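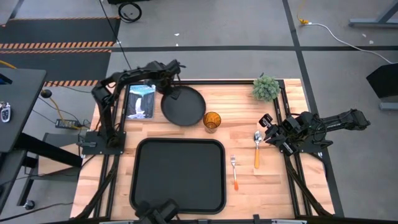 Set the Table Before You Are Hungry

By Radomír Sýkora

I came to this country with two suitcases and a strong opinion about lunch. In the house of my childhood, lunch was at noon, everybody sat, and the soup came first. My grandmother put the plates on the table at half past eleven, even when the soup was far from ready. I thought for many years that this was only her nervousness. Now I am older than my mother was then, and I believe that she understood something which we have lost, and I would like to argue for it.

My opinion is simple. A household should have one meal in the day for which the table is laid, with a plate and a spoon for each person, and it should be laid early. I don't speak about candles or folded napkins. I speak about a plate.

When I started my first job here, in the warehouse office of a company called Kikell, I was surprised to see how my colleagues ate. They ate from plastic boxes, in front of the screen, and some of them ate standing next to the microwave. I asked one man what he had for lunch the day before, and he could not remember. He was not a stupid man. He could tell you the number of every pallet. But the lunch had gone into him without leaving a mark.

After one winter I was doing the same. I ate noodles over the sink because the sink was near. I told myself that I was saving time, and I suppose I was, but I cannot say what I did with it. My neighbour Ningsih Halim knocked on my door one Friday to return a ladder and found me with a fork in one hand and the pot in the other. She said, "Radomír, do you not own a plate?" I owned eight. They were a wedding present from my aunt, and they were still in the newspaper in which they travelled.

I unwrapped them that evening. It would make a nice story if my life had changed, but I only washed the plates and put one on the table, and then I felt foolish to eat noodles from the pot while the plate was looking at me. So I used it. The next day I put it there again before I went to work, and when I came home it was waiting.

I have heard three objections to my opinion, and I want to be fair to them.

The first is that people are tired. This is true, and I will not give a lecture to a nurse who comes home after a night shift. But to lay a table is a very small labour. I have measured it with the kitchen clock, and for two people it took me less time than the kettle needs to boil. We are tired from the cooking, the shopping and the traffic. A spoon is not heavy.

The second objection is that families do not come home at the same hour. My daughter has swimming, my wife works late twice a week, and I have my evening course. We solved it in a manner which my grandmother would not like. Whoever comes first lays the table for all, and whoever comes last finds their place still there. My daughter told me once that she likes to come in the door and see her plate, even when the rest of us are finished. She is fifteen and does not often tell me what she likes, so I have kept this remark carefully.

The third objection is the one I find most serious. A friend said to me that the laid table belongs to an old order, where one woman laid it and others sat down. I thought about this for a long time. My grandfather, as far as I know, never in his life carried a plate from the cupboard to the table. He carried it back even less. My friend is right about the history. But I do not think the cure is to remove the table. The cure is that the grandfather should stand up. In our house the job goes by the order of arrival, and I arrive first more often than the others, so it is mostly my job. I have become quite particular about it.

I should say something about money, as someone always asks. You do not need a special set. There is a shop near our station, Skenex, which sells old kitchen things, and you can find good plates there for the price of a coffee. They will not match. Ours do not match any more either. Two of my aunt's plates broke, one is at my brother-in-law's house with a cake that he has surely finished, and in their place we have some with a blue rim and a deep one which is officially for soup but which everybody wants. There are small disputes about the deep one.

I also do not want to forbid the sofa. On Sunday evening we eat toast in front of the television and I enjoy it very much. My argument is for one meal, and which one is your own matter. A retired couple in our building, the Jireš family, lay the table for breakfast. They do it the night before, at nine o'clock, with the cups turned upside down against the dust. For the rest of the day they nibble like birds, and they seem to me perfectly content.

What I ask of the reader is modest. Tomorrow, some time before you begin to cook, put out a plate and a spoon for every person who lives with you. If you live alone, put out one. Then go and do something else, answer your letters or water the tomatoes, and leave the table to stand there. I would be glad to hear from anybody who tries it for a month. I would be glad also to hear from my brother-in-law about the plate.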